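Zenbridge G2 handheld gripper pair with chest harness: long-term review
October 2022

The Zenbridge set is a pair of hand-held grippers with marker blocks, a chest harness and an articulated arm for a display. It is meant for recording manual tasks that will later be used to train a robot arm. We have run two sets since last December, mostly on washing and cloth-handling tasks. The review covers setting up, daily care and the repairs we have had to make. Recording software is left out, as we use our own.

Unpacking and assembly

The grippers arrive assembled. The marker blocks do not, and each has to be screwed to its gripper with the supplied bolts. The manual gives no tightening figure. We found that hand-tight plus a quarter turn holds for a few weeks; a drop of low-strength threadlocker holds for much longer. Do not use the stronger grade, as the inserts in the block pull out before the bolt lets go. We lost one block that way and had to buy a replacement from Terkusia, who handle spares.

Calibration is a matter of turning each block slowly in front of the head camera until the software accepts both faces. Allow 25 minutes for the pair the first time. The printed patterns are matt and track well in even light. Under strong overhead lighting on a glossy surface the tracker sometimes loses one block for a moment, and tilting the wrist brings it back.

The harness

The harness is the best part of the kit. It sits flat over a loose top, the side-release buckles are of a decent size and the straps stay where they are set. The display arm is less good. It has enough travel to put the screen close to the right forearm, where the timer is easy to read, but the knobs work loose over a session and the screen gradually droops. Fibre washers under the knobs cured it on one of our sets. On the other we replaced the lower knob with a Sirko clamping lever, which is heavier but stays put. 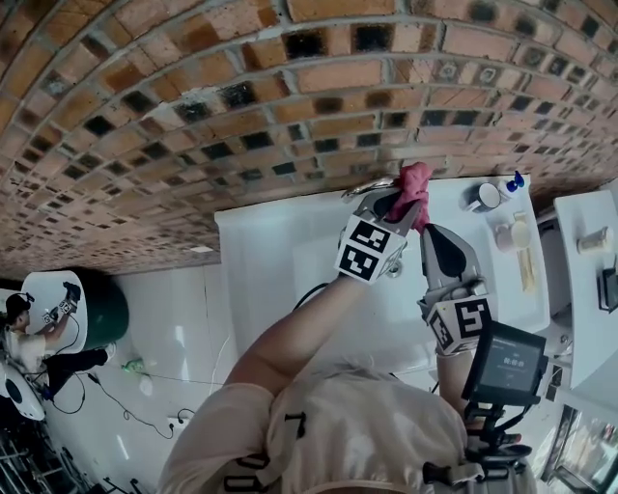
Both grippers closed in on a cloth at the back of the sink, with the display carried on the harness arm.

Work at a sink is hard on the kit. The jaws are well shaped for thin fabric, and the black pads take hold of a folded edge without much squeezing. The pads pick up soap film, however, and then slip. We wipe them with a damp cloth at the end of each session and leave the grippers jaws up to drain. Nothing on the grippers is sold as waterproof. Keep the cable end above the rim of the basin and avoid going in past the jaws.

Cables are the weak point of the whole system. The leads are long enough to reach a wall socket across a room, but they stiffen with use and tend to form loops on the floor near the feet. Tape or a floor cover is needed and neither is supplied. One lead failed at the strain relief after around 60 hours of use. The repair was simple — cut back, re-terminate, add heat-shrink — but a moulded boot would have prevented it.

Routine care

The maker suggests new jaw pads every 1000 grip cycles. For cloth this is too cautious, and ours went well past that figure before the edges lifted. For crockery it is fair. Pads are glued, so the old adhesive must be scraped off completely or the new pad sits proud and the jaws no longer meet. Filolus make a compatible pad which is cheaper and slightly softer. It grips better when new and tears sooner.

Check the marker faces for scratches when changing pads. A light scuff does no harm, but a chip at the corner of a pattern will stop it being read at an angle.

Verdict

Good grippers, a very good harness, poor knobs and poor cables. Recommended to anyone willing to spend an afternoon on the last two. Order a spare lead and a spare marker block with the kit, as Terkusia's delivery times are long.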